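Silstead Low-Fare Seat Program
Second progress report to the Prirken Fund
Sep 3, 2022

Dear friends at the Fund,

It is a pleasure to be writing to you again, and with rather more to tell than last time. When we sent the first report in February we had an agreement with Wekow Air, a booking page that worked on most days, and a great deal of hope. Now we have a full spring and most of a summer behind us, and real people from Silstead have been getting on real planes at fares they could afford, so please forgive me if this runs a little longer than the form allows for.

Where we stand

Between the opening of sales and the end of August we sold 1343 program seats on the Silstead to Fodor route, counting each direction separately, as you asked us to. Of those, 411 went to people who told us on the booking form that they had never flown before, or had not flown in the last ten years. I keep going back to that second number. We had guessed much lower when we wrote the application, and I remember a long discussion over whether it was even worth putting the question on the form. I am very glad we kept it.

For those of you who joined the Fund's board after the grant was made, the idea is a simple one. Wekow sets aside a block of seats on its two weekly flights and sells them to us at a fixed price. Your grant pays part of that price, the traveler pays the rest, and the traveler's share is the same whether they book two months ahead or the night before. Anyone with an address in Silstead or the townships north of the river can book. We don't ask about income, and we have not been sorry about that decision, though I know it was the one you had the most questions about.

What people used the seats for

We ask everyone for the purpose of the trip, and most of them tell us, often in more detail than the little box was made for. Family visits came first by a long way. After that came hospital appointments in Fodor, then job interviews and training courses, and then what the form calls "leisure," which covers everything from a weekend by the lake to a chess tournament. Students going back and forth to the college in Fodor were a smaller group than we expected. When we asked at the high school, we learned that many families assumed the seats were only for older residents. We have only ourselves to blame for that one, as our first poster showed a gray-haired couple with suitcases and nothing else. The new poster is just words, in large type, with the fare at the top.

The sale weeks

You will remember that we planned two short sale periods, with the traveler's share cut further for a few days to fill seats in the slow part of the season. The first ran in late spring and it was, I have to say, a bit of a scramble. We announced it on a Monday morning, and by lunch the booking page had stopped answering. People were very patient on the phone, and we took names on paper and entered them in the evening, but a few bookings were entered twice and one family ended up with their seats on two different flights. Wekow sorted that out at no charge, which was kind of them.

We did things differently for the second sale. Instead of opening every seat at the same moment, we released them by travel week over four days, and we put a plain list of the remaining seats at the top of the page so nobody had to click through the calendar to find out. It went much more smoothly. We sold 247 seats in those four days and the phones were no busier than on an ordinary Friday. We also held back a small share for booking in person at the library desk, and those went too, mostly to people who told us they don't like paying for things online. I would like to keep doing this, even though it makes more work for the desk.

One thing we did not get right in either sale was the wording about changes. We wrote "changes allowed for a fee" and left it there. Quite a few travelers took this to mean they could change the name on the ticket, which Wekow does not permit on any fare. We have now rewritten the conditions in everyday language and cut them to a single page, with name changes dealt with in the first line. Wekow has read the new version and agreed to it, and the old one is gone from the website and from the leaflet racks. If any of you have one pinned to a wall, please take it down!

Bags, buses and other small matters

Baggage turned out to be a bigger subject than fares in the letters we received. The program fare includes one cabin bag and nothing in the hold, and for an interview or a hospital visit that is fine. For someone spending three weeks with a new grandchild, it isn't. After some friendly back and forth, Wekow has agreed that program travelers may add a checked bag at half the usual price if they do it when they book. The grant is not paying for any part of this. It started in July, and since then the letters about bags have more or less dried up.

The airport bus is less happy news. The last bus from the airport into Silstead leaves a little before the evening flight from Fodor is due, and when the flight is early people just make it, and when it is on time they don't. We wrote to the bus company in the spring and again in the summer. They were polite and said they would look at it when the timetable is next redrawn, and that could be a good while off. In the meantime we have a shared taxi arrangement for the Sunday flight only, with travelers paying the bus fare and the program covering the difference out of the local contributions line. It is not a lot of money, but it does add up, and I want you to see it clearly in the accounts and not come across it by surprise.

Spending

The full accounts are in the separate sheet, as usual, so I will only mention what has moved. Seat purchases are a little under budget, mostly because the weather took out several flights in early spring and Wekow refunded us for all of them. Printing is over, for the reason I have owned up to already (two posters, two sets of conditions). Phone costs are over as well, and will probably stay that way. We would like your permission to move part of the unspent seat money into the phone and desk line for the rest of the grant year. I have set out the sum and the reasoning on the second tab.

Staff hours are as planned. The booking page has been moved to a new host, and the maintenance contract comes to the same as before.

What we heard from travelers

We sent a short survey by mail and by e-mail, and received 100 completed replies, a nice round number that I promise is just how it fell. Most people were pleased with the fare and found the booking page easy enough. The complaints were nearly all to do with the bus and the early check-in time. Several people asked for a midweek flight. A few asked whether the program could be extended to connecting flights beyond Fodor, and I had to write back that the agreement doesn't allow for it at present, though I did pass the question on to Wekow.

There was one reply I would like to share with you, with the traveler's permission and without a name. She wrote that she had driven to Fodor for every birthday and funeral in her family since she was nineteen – six hours each way, often in snow – and that this summer she had looked down on the same road and picked out the diner where she always stopped. She has booked again for Thanksgiving.

The months ahead

Wekow has confirmed the same block of seats through the end of the winter timetable, and has offered us a few more on the flights just before and after the holidays. We have said yes to the outbound ones and asked for time to think over the returns, as those are dearer. The third sale will open in the quiet weeks after New Year, released by travel week as before, with a larger share kept back for the library desk.

We are also going to the high school this fall with the new poster, to speak at two parents' evenings, and we have asked the college in Fodor to include the leaflet in what it mails to students who live on our side of the river. The hospital has agreed to print the booking number on appointment letters for patients with a Silstead address. I am especially looking forward to that one, because several people told us they had been paying full fare for months before a neighbor mentioned the program to them.

As for the midweek flight, Wekow has said it will look at the autumn bookings before giving us an answer. We will send you those figures as soon as we have them, along with the corrected taxi costs, and the next full report will follow in February as agreed. If the board would like to come and see us before then, you would be most welcome at the office any weekday, and the coffee is much improved since your last visit.

With warm thanks from all of us at the Silstead Low-Fare Seat Program
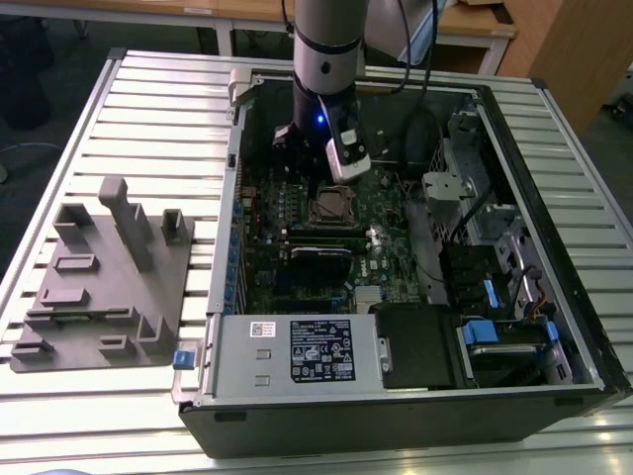
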